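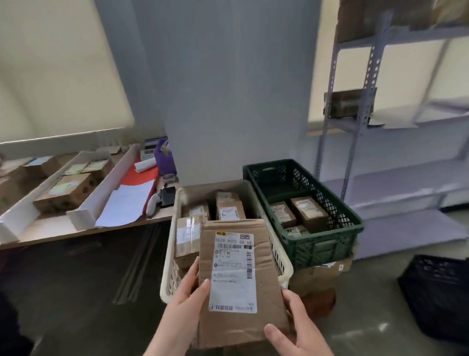 Figure 1. Package held upright with its label facing the head view. We tagged this frame "present."

Where Does One Grab End? Splitting Parcel Handling Into Steps a Robot Can Learn
Project report, Stodville College robotics track
Sze-wing Tseng, with Ainhoa Peñalver
2025-05-08

What I was trying to do

My part of the project was the least glamorous one and I ended up loving it. Ainhoa was training the model (a small imitation policy we call Dremer), and I had to give it head-view video chopped into steps with a name on each step. Easy, I thought. A person picks up a parcel, looks at the label, puts it in a basket, done. Then I sat down with the first clip and couldn't decide when "pick up" was over!

The trouble is that hands don't pause between steps. Somebody is already tilting the label toward their face while the parcel is still on its way up. If I cut at the moment it leaves the pile, the tilt gets counted as lifting, and if I cut at the moment the label is readable, half the lift is called reading. Either way Dremer learns something mushy.

The method

I settled on six step names: reach, grip, lift, present, place and adjust. "Present" means the label faces the head view and at least one code on it isn't hidden by fingers. It doesn't need to be flat or neat. The package in Figure 1 is creased, with its top edge bent in, and the big 502B code is still right there across the top of the label, so it counts.

Two of us tagged the same set of around 1,000 frames without talking to each other, using Mkhize, the tagging tool from our intro class. Then we compared. I wrote the rules down before we started, changed them once after the first comparison, and we tagged everything again from scratch (yes, everything, and yes, I owe Ainhoa a lot of coffee).

Where we disagreed

Lift and present were fine after the rewrite. Place and adjust were a mess. My first rule said "place" ends when the hand lets go, but a hand can stay on a parcel long after the basket is holding it up.
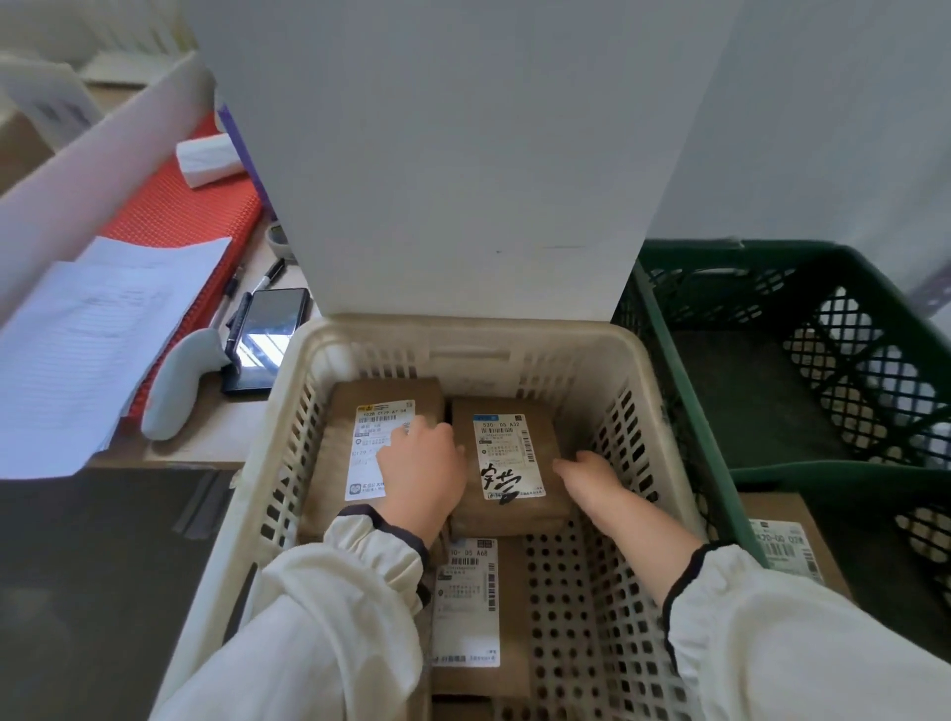 Figure 2. One hand on each of two parcels in the basket. Ainhoa tagged it "place," I tagged it "adjust."

We argued over that one for most of an afternoon. Her point was that a hand on a box is a hand that hasn't finished with it. Mine was that both parcels were sitting in the basket with hands on the two of them at once, and "place" was written for one parcel at a time. A single frame can't settle it, so the new rule looks at the frames on both sides: if the parcel's height stays the same across them, it's adjust.

The other thing Figure 2 taught me is that hands hide labels. The left hand is over the middle of the label, but 1028 C129 A7 04 can still be read. I'd been marking labels as just visible or hidden, and I added "partly" after that.

What came out of it

With the second rules our tags matched much better on every step except grip, which got slightly worse. I think that's my fault for defining it by finger contact when half the time the parcel itself blocks the view of the fingers. Dremer trained on the second set stopped freezing between lift and present in our simulator, and that was the behavior Ainhoa cared about most. It still dithers over adjust. We haven't run it on the arm at Vornholm yet, so please don't read this as a result on real boxes.

Still to do

Fix grip. Try letting two step names overlap for a few frames instead of forcing one hard cut. Ainhoa wants to retrain in July, and I've promised her the new tags before then.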